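Ristedell radio array passes first baseline test
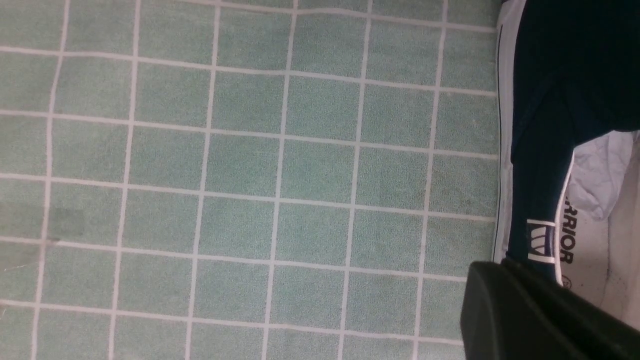 Page last changed: Mar 19, 2022

The low-frequency radio array at Ristedell has recorded its first usable fringes between two separate stations, the project office has confirmed. The result was obtained with 452 of the planned 1,323 dipole antennas connected, and clears the way for the third station to be wired in during May.

Fringes are the pattern produced when signals from the same source, received at two places, are combined with the correct delay. Until they are seen, an array of this type is a collection of independent receivers. The test used a bright, compact radio galaxy that is well above the horizon from the site for most of the night, and the signal was found on the second attempt after an error in the cable delay table had been corrected.

"The delay was wrong by one sample on half the inputs of the western station," said Zoltán Takács, who leads commissioning. "With that fixed, the phase was flat across the band to within what we expect from the ionosphere."

The array is designed to observe the faint emission of neutral hydrogen from the period before the first galaxies had ionised the gas between them. In the laboratory this line lies at a wavelength of 21 cm. Cosmic expansion has stretched it to well over a metre for the epochs of interest, which places it in a part of the spectrum shared with broadcast radio, aircraft links and the far stronger emission of our own galaxy. The foreground is several thousand times brighter than the signal and has to be modelled and removed.

For that reason much of the work so far has gone into calibration. Each dipole has a slightly different response, depending on the soil beneath it and on its neighbours. The beam pattern of every antenna in the first station was measured separately last year, and the figures were checked against an electromagnetic model written by Zsófia Kelemen. Agreement is good at the centre of the band and poorer at the lower end, where mutual coupling between dipoles is strongest. A revised model is being prepared.

Signals from the stations travel by buried fibre to the Hilix correlator, which multiplies together the outputs of all pairs of antennas and averages the products before they are written to disk. The correlator currently runs at a third of its final input count. Four of its processing boards were returned to the supplier, Kerekes, in the winter with faulty clock distribution, and the replacements have now run for 200 hours without a lost frame. Power draw is slightly above the design value – the cooling plant can absorb this, but the margin for the last group of boards is smaller than planned.

Interference remains the main concern. Ristedell was chosen for its low population and for the ridge to the north, which blocks the nearest transmitter on a direct path. It does not block reflections from aircraft or meteor trails, and a satellite downlink now crosses the upper part of the band several times a day. The flagging software, Drinivano, marks affected channels before averaging. In the fringe test it removed a little under four per cent of the data, most of it in two narrow ranges already known from the site survey.

Derek Hulme, who is responsible for the survey, said the loss was acceptable for commissioning but would need to be watched. "Strong interference is easy to find and costs you a few channels. The weak kind sits below the flagging threshold and adds up over a long integration, and you only see it once you have averaged for weeks."

The detection threshold the team is aiming for needs 1,217 hours of clean night-time data on each of two fields. Both are at high galactic latitude, away from the brightest foreground. Daytime data will be kept for work on the Sun and for ionospheric monitoring, but will not enter the hydrogen analysis.

The data pipeline is being tested on simulated sky maps in the meantime. Jolán Mészáros and Ákos Deák have run two separate versions of the foreground removal on the same input, one fitting smooth functions along frequency and the other working directly on the measured delays. Both recover the injected signal at high noise levels. At lower noise the first method removes part of the signal along with the foreground, and a correction for this has still to be agreed before real data are processed.

Connection of the third station starts once the ground is dry enough for the cable trailer. Its antennas are already in place and have been tested individually. Further fringe tests, on the two longer baselines, will follow when the new station's clock has been locked to the site reference.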